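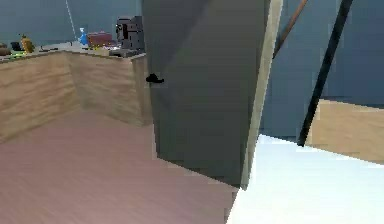

I went to the open day at Griner's test kitchen in Arnville on Sunday hoping to see a robot do my dishes, and came home with kitchen tips instead. The Nakari spends its working life in a simulated kitchen, up on the big screen, and most of the talk was about what makes a counter hard going for a machine. Small stuff along the back, mainly. I felt accused. Take the coffee maker pushed right up against the refrigerator - mine lives in the same spot, and I have been scraping my knuckles on it for 5 years. Leave a hand's width on the side you reach from. The spray bottle can go under the sink, where it will sulk but survive.

Knives were the next sermon. The demonstrator wanted every blade back in a block or a drawer before anyone, metal or otherwise, starts wiping. Same goes for anything that rolls. Eggs go in a bowl, tomatoes too, and the bowl goes at the back.

Then the 2-pass wipe, which I have tried at home and grudgingly recommend:

Clear one stretch of counter completely.
Wipe from the wall toward you, in straight overlapping lines.
Put back only what you used in the last 3 days.
Move on to the next stretch, then do the whole lot again with a dry cloth.

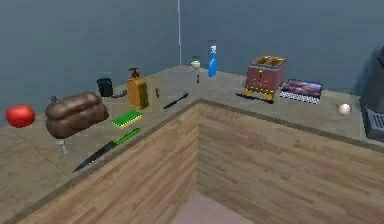 Marchal wrote in to say the dry pass is a waste of a cloth, and that a squeegee does the same job in 50 seconds. I tried it. There is now water in my toaster drawer, so I'm sticking with the cloth.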